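# Bolska Hardwax Oil, Amber Tint

Bolska is a hardwax oil for indoor wood: tables, worktops, shelves, stair treads and doors. It soaks into the surface and leaves a thin, low-sheen coat that can be patched later without sanding back the whole piece. The amber tint warms up pale timber such as ash, birch and pine. On oak it goes a shade deeper, and on anything already dark it makes little difference.

We have stocked the clear version at Prundbridge for some years. The amber was added in August, in the same two tin sizes.

## Sizes and cover

| Tin | Cover, one coat | Code |
|---|---|---|
| Small | 50 square feet | BK-A1 |
| Large | 200 square feet | BK-A4 |

Most jobs need two coats. Old, dry boards drink more on the first coat, so buy the large tin if you are on the border between the two. Tins from different batches can vary slightly in colour. For a big floor or a run of doors, mix them in a clean bucket before you start.

## Before you start

Strip off any varnish or wax. The oil will not soak through either of them and stays tacky on top. Sand with the grain, finishing with 120 grit on floors and 150 on furniture. Going finer closes up the surface and gives a weaker colour. Vacuum, then wipe with a cloth barely dampened with white spirit and leave it to dry.

Try the tint on the underside or an offcut first. Orange-brown woods with a strong streaky grain can come up brighter than people expect, and a customer who wants to keep a table quiet is usually better off with the clear.

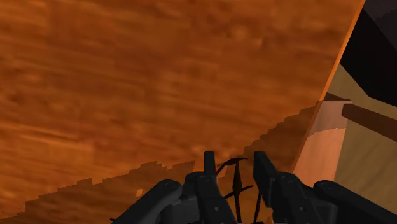

*Product notes by the Prundbridge shop desk. Updated November 18, 2024.*

## Putting it on

Stir well, right down to the bottom of the tin, as the tint settles. Brush or roll on a thin coat and work it along the grain. Leave for 15 minutes and wipe off everything that is still sitting on the surface. Shiny patches mean there is too much on.

Leave overnight before the second coat, which should be thinner than the first. Keep a window open. The surface takes light use after two days and full use after a week. Leave rugs and table mats off until then.

Oily rags can catch fire by themselves. Soak them in water and lay them out flat outdoors to dry before they go in the bin.

## Goes with

- Jabłońska flat brush, natural bristle
- Trelstead lint-free cloths, pack of 50
- Trelstead wood soap for regular cleaning

## Delivery and returns

Tins go by road courier only and cannot be sent by air. Unopened tins can be returned within 30 days. We cannot take back opened tins or ones we have mixed for you.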